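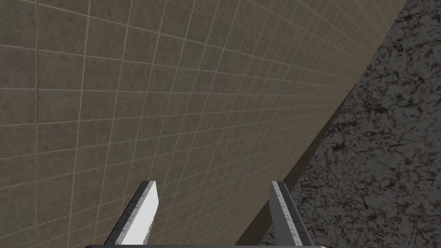

A Timeout Is a Fault

By Lucie Hawthorne

In May a Luren arm at our Grodum test kitchen pushed its open hand into a tiled wall and kept pushing until Dariusz Sobczak hit the stop button. He was across the room. The arm had been told to pick up a mug. The mug was on the counter the whole time, well off to one side, and the hand never got near it.

The damage was small. One fingertip bent, a tile cracked, and a wrist bracket had to be replaced. We were running again the next afternoon. I think we got off easy, and I think the reason it happened deserves more attention than the repair did.

The controller on that arm had been trained and tested in Clendel, our simulated set of kitchens. Before it was allowed onto hardware it went through 2,423 simulated runs. The report at the end of that gave a success rate, an average time per pick, and one line for everything else. That line was labeled "timeout." A run went in there if the clock ran out before the object was lifted. It could have been a hand that hovered an inch above a mug and couldn't decide, or a hand that wandered off and spent the rest of the run facing a wall. Both were counted the same way.

After the stop we went back and pulled the timeouts. There were 298 of them. Keith Henare and I watched the wrist view for every one, which took most of two days. Many were dull. The fingers came down over a bowl, backed up, came down again. In 58 of them the hand had left the object entirely. You see the two fingers open with nothing between them, and past them a stretch of square tile meeting dark stone, and no dish in view at all. Then you watch the controller go on sending commands.

It was all there in the files, and we had signed off on it. I signed too.

My view is that a run like that should never be filed as a timeout. It is a fault, and it should block release until someone has looked at it and written down what happened. A robot that fails to pick up a mug is a poor product. A robot that has lost the mug and keeps moving is a hazard, and the person who ends up near it has no way to tell which one they've got until it is moving.

Martti Toivonen, who built a good part of Clendel, disagrees with me, and he has a fair case. He says the simulator is supposed to produce bad runs. It puts the arm in odd starting positions on purpose, it changes the tile and the stone and the light, and if it never lost the object it would be too easy to be worth anything. He also says that in most of the 58 the simulated fingers never touched the wall. The clock ran out first. If we held every release for runs like that, he says, we would never release anything, and people would start making the simulator gentler so that their numbers came out clean.

I take the last point seriously. I have seen people tune a test until it passed. But the answer to that is to leave the test as hard as it is and report it properly. I'm not asking for zero wandering hands. I'm asking that they be sorted, counted on their own line, and read by someone with the authority to say no.

As for the fingers not touching the wall, that was the clock's doing. The simulated runs were short. On the real arm the limit had been made longer, because the real arm moves more slowly and people kept complaining that it gave up too soon. The change was made in good faith and took one edit. Nobody connected it to the timeout line. The extra seconds were enough for the hand to finish the trip it had been starting in simulation all along.

Then there is the matter of the force limit. The Luren arm has one, and it worked as it was set. It was set high because the same arm is used to open a heavy drawer in the Fitzgerald unit next door, and a low limit made the drawer job fail. So the arm leaned on the wall at a force that was allowed. Brodie Goodwin has since given each job its own limit. That is a good fix and I'm glad he did it. It would have saved the tile. It would not have told the arm that it was in the wrong place.

What I would like is dull and cheap. If the wrist view hasn't contained the target for a set number of seconds, the arm stops and holds. It does not search. It does not go back to the start position by itself either, since that is another move made by a machine that doesn't know what is near it. It waits for a person. We have had this running on the Luren arm for several weeks, and it stops more than we would like. Some of those stops are plainly unneeded. The target goes out of view for a moment behind a finger during a normal approach, and the timer has to allow for that, and we are still adjusting it. Keith finds it annoying, and he is the one who has to walk over and clear it.

I would still keep it. An annoyed operator standing next to a stopped arm is in a better position than one who is running toward a moving arm.

The harder change is in how we talk about results. We now have a meeting before each release, six of us, and we watch failed runs before anyone shows the success rate. The first few were awkward. It is uncomfortable to sit through someone's work going wrong on a big screen, one run after another, and there was some feeling that it was meant as a punishment. It has settled down. At the last one Dariusz asked to see a run twice because the hand had turned away from a plate just as the light on the tile got brighter, and we spent the rest of the hour on that. We still don't know if the light had anything to do with it.

The release was held. It is still being held as I write this, and I have been asked more than once when it will go out. I don't have a date. The cracked tile is still on the wall in the test kitchen, and I have asked that it be left there until we do.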